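Week 5 handout: Collecting demonstrations

Robots That Learn, fall section. October 6, 2020

Okay, so last time we talked about what a policy is and I waved my hands a lot about "the data." Today is the data. I'm writing this up because half of you were typing so fast you missed the fun parts, and because Vilém Slanina asked for something he could read before his shift on the arms.

What counts as one example

For us, one example is one full attempt at a task, start to finish. We call it an episode. It holds the camera frames, the joint positions of both arms, how open each gripper is, and a line of text saying what the person was trying to do. If you stop halfway to scratch your nose, the nose-scratching pause is in there too, and the model will happily learn to pause. (I have seen this. It looks like the robot is thinking it over.)

Where we are with the count

The Cutance set, which is our floor pickup task, has 2,205 episodes recorded. After checking, 747 of those still need a label or a second look. I'd like us to have 2,000 clean ones by the end of November, and I think that's doable if people sign up for the early slots!

Rules for a good episode

1. Start from the home pose every time. Both arms, even if you only plan to use one.

2. Say the task out loud before you start and type exactly what you said. "Pick up the cloth" and "clean up the floor" are two different tasks to the model, so please don't swap them because you got bored.

3. Move the way you'd want the robot to move. Slow and steady is fine, but don't creep. Ferhat Sönmez's episodes are still my favorites to show in class — he reaches, closes, lifts, and there's no wiggling about in between.

4. Keep your mistakes if you recover from them. A missed grasp followed by a good one is gold. A missed grasp followed by you giving up goes in the "failed" folder, and it does need to go there, don't just delete it.

5. Change things between episodes. Move the cloth, crumple it some other way, slide the bowl over, open a curtain so the light changes. If the cloth is always in the same spot, what you've trained is an arm that goes to that spot.

6. Watch the cables. A cable that swings in front of the camera at the moment of the grasp can hide the one thing we wanted to see. On the floor task you get both arms, their shadows and a shiny tile floor in one view, with the cloth partly under the arms, so look at your camera feed before you press record.

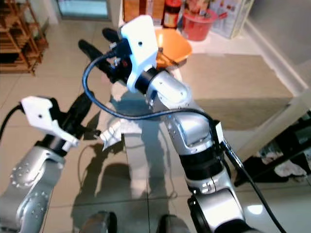 7. Label right away. I know, I know. But by the next day you won't remember if episode 31 was the good one or the one where you sneezed.

Splitting the set

We hold out whole sessions for testing, never single episodes. Two episodes recorded back to back look so much alike that testing on one after training on the other tells you very little. The Teranus script does the split for you if your session names are right, so get them right.

For next week

Sign up for 2 slots on the sheet. Read the first half of the Latgate notes and come with one question about failed episodes — a real one, please, I'm going to call on people.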